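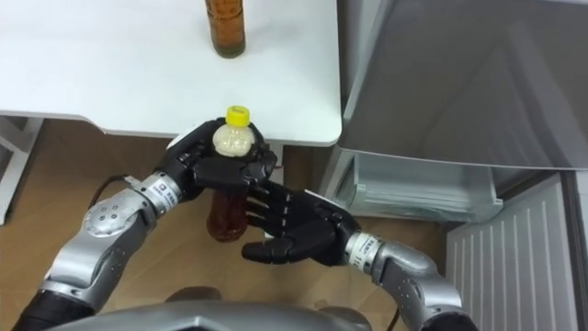 White tabletop with a rounded corner, beside a gray refrigerator.

Tralel to Open Furniture Rental Service for Small Offices in Grorska

GRORSKA, June 14, 2026 – Tralel, a furniture rental company, will begin renting desks, tables, chairs and storage to small offices in Grorska in September. The service is meant for businesses that lease their space for short periods and do not want to buy furniture for it.

Tralel has rented home furniture in the area for nine years. During that time over 300 business owners have asked whether the company would furnish a workplace. Until now it has sent those requests to other suppliers, most of which require a long lease and a large minimum order.

Under the new service, a customer can rent a single desk or fit out a whole floor. There is no minimum order. Rental periods are set month by month after the first two months, and pieces can be added, swapped or sent back during the rental. The monthly price covers delivery, setup and pickup at the end. Stairs and after-hours delivery cost extra, and both charges are listed on the quote before the customer signs.

The opening catalog has 19 pieces. It includes straight and corner desks, meeting tables, task chairs, shelving, low cabinets that fit next to a desk, and coat stands. Lamps and rugs are offered in the home catalog only. Tralel said it plans to review the list after the first winter, based on what customers rent and what they ask for and cannot get.

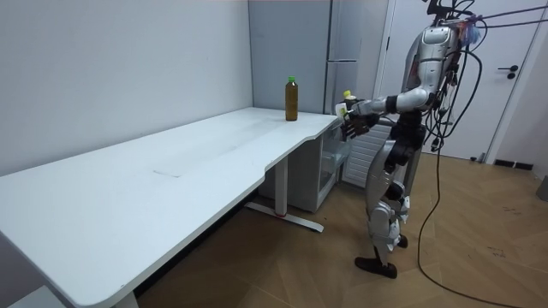 Most of the furniture will come from Kemppainen, which has supplied tables and cabinets to Tralel's home rental business since it opened. Kemppainen will also sell Tralel spare parts for every item in the office catalog, including drawer runners, hinges, feet and tabletops. Worn parts will be replaced between rentals, and pieces that cannot be repaired will be taken apart for parts.

Returned furniture will be cleaned, checked and graded at Tralel's warehouse on the east side of Grorska. Items in the first grade go back into the catalog at full price. Items in the second grade, with small marks or faded surfaces, will be rented at a lower rate and labeled that way in the catalog. Customers who choose second-grade furniture will receive photos of the surface marks before delivery.

Deliveries will be handled by Amura, a local moving company. Amura crews already carry Tralel's home orders and will be trained on office setup over the summer. Each delivery will be booked for a morning or afternoon slot. Customers are asked to measure doorways and elevators ahead of time and enter the sizes on the order form, as the longer desks do not fit in some of the older buildings downtown. Where a desk will not fit, Tralel will suggest a shorter one or deliver the top and the legs separately.

Renters may buy any piece at the end of the rental. Part of the rent already paid will be taken off the price. Damage from normal use is not charged. Customers pay for broken glass, burns and missing parts, according to a price list attached to the contract.

The service will cover addresses inside the Grorska city limits at first. Tralel expects to add nearby towns once the warehouse has a second loading door, but has not set a date.

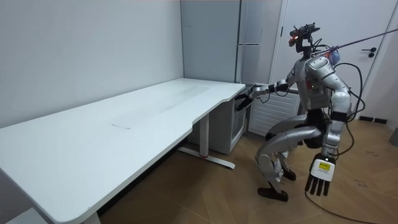

Open top drawer area of a white cabinet, next to a long white desk.

Orders for September delivery can be placed through the Tralel website or at the company's showroom. Home rental customers can add office items to an existing account without paying a new deposit. Delivery slots will be given out in the order that signed quotes are received.

About Tralel
Tralel rents furniture to households and, starting this fall, to small offices in Grorska. The company is privately owned and runs a showroom and a warehouse in the city.

Media contact
Tralel Press Office, Grorska
Price lists and the full office catalog are available on request.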